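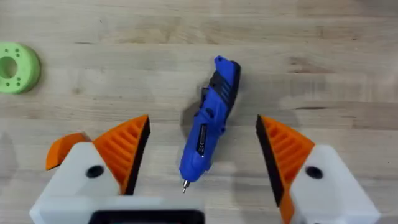

## 把持データ収集班から:工具編の進み具合

4月から始めた工具編の収集は、木曜の時点で使える記録が200件になりました。対象は手持ちの小型工具で、テーブルに置かれた状態からつかみ、持ち上げ、指定の位置に置くまでを1件としています。今月は青いコードレスの回転工具に時間をかけました。細長く、先端側に向かって細くなる形なので、つかむ位置が少しずれるだけで結果が変わります。

### 収集の手順

操作者が手元の操作器でアームを動かし、手首カメラの映像、関節角、指の開き幅を同時に記録します。開始姿勢は、指を大きく開き、工具が左右の指の間に見える高さで止めたところです。ここで1秒静止してから下降に入ってください。静止が短いと、学習側で開始点を切り出すときに手作業が増えます。

工具の向きは12通りに分け、1つの向きにつき3件、合わせて36件を1セットとします。向きの一覧は収集用の共有フォルダにあります。順番は自由ですが、同じ向きを3件続けて録らないようお願いします。続けて録ると操作者の動きが揃いすぎることが、Verena Leitnerさんの確認でわかりました。

つかむ位置は本体の中ほどです。先端の金属部分には指を当てません。黒い滑り止めのあたりをつかむと持ち上げたときに先端側が下がりやすいため、先月分のうち該当するものは別のフォルダに移しました。消してはいないので、必要な方はRebecca Farinaさんに聞いてください。

### 先週のセットについて

先週の36件のうち、採用は31件でした。残りの5件の内訳は次のとおりです。

- 下降の途中で操作が止まり、2秒以上の空きがあったもの:2件
- 置く位置が指定の範囲から外れたもの:2件
- 関節角の記録が映像より先に終わっていたもの:1件

最後の1件は記録ソフトZesovの保存処理によるもので、Bogdan Wysockaさんが修正版を入れました。古い版で録ると同じことが起きるので、作業前に画面右下の版番号を見てください。収集機は2台とも更新済みですが、Lorente棟の予備機はまだです。

失敗した把持は、途中で止めずに最後まで録ってください。つかみ損ねてからやり直した記録は、失敗の印を付けたうえで残します。やり直しの動きを含む例が足りないと、学習側から要望が来ています。印は記録直後の入力画面で付けられます。あとから付ける場合は、件番号をInnes Nisbetさんに送ってください。

### 周りに物がある場合

これまでは工具だけを置いて録ることが多かったのですが、今月から別の物が近くにある配置も入れています。3Dプリントの輪や小さな部品など、工具と見間違えにくい物から始めました。工具をつかむ動作の邪魔にならない位置に置き、セットの途中で2回は動かします。配置を変えたら、入力画面の「配置」の欄を更新してください。先週は更新漏れが多く、Yolanda Aguirreさんが映像を見ながら直しています。

照明は今のところ変えません。影の向きを変える収集は、基準となる照明での件数が揃ってから計画します。テーブルの木目についても質問がありましたが、台の種類を増やすのはNollowでの収集が始まってからになります。

### 学習側の状況

200件のうち、最初の120件を使った方策Kornelの試験を行いました。工具の先端が手前を向いている配置では安定してつかめています。横向きに近い配置では、下降の前に手首を回すのが遅れ、指先が本体に触れて工具がずれる例がありました。次のセットでは横向きの分を多めに録るため、向きの一覧を差し替えます。差し替え後も1セットの件数は同じです。

試験の映像は共有フォルダの「Kornel_試験」に置きました。操作者の方にも見ておいてもらいたいです。自分の操作のどこが学習に出ているか、映像のほうが数字よりわかりやすいと思います。

### 連絡事項

- 収集枠の予約は前日の17時までに入れてください。
- 指のパッドに汚れや欠けを見つけたら、記録を止めてBogdanさんに連絡してください。交換した場合は、交換前後でセットを分けます。
- 工具のスイッチは切ったまま使います。電源を入れた状態での収集予定はありません。
- 新しく操作に入る方は、本番の前に練習用の枠を1回取ってください。練習分は採用件数に入りません。

次の対象工具は検討中です。候補がある方は、長さと重さを添えてRebeccaさんまで。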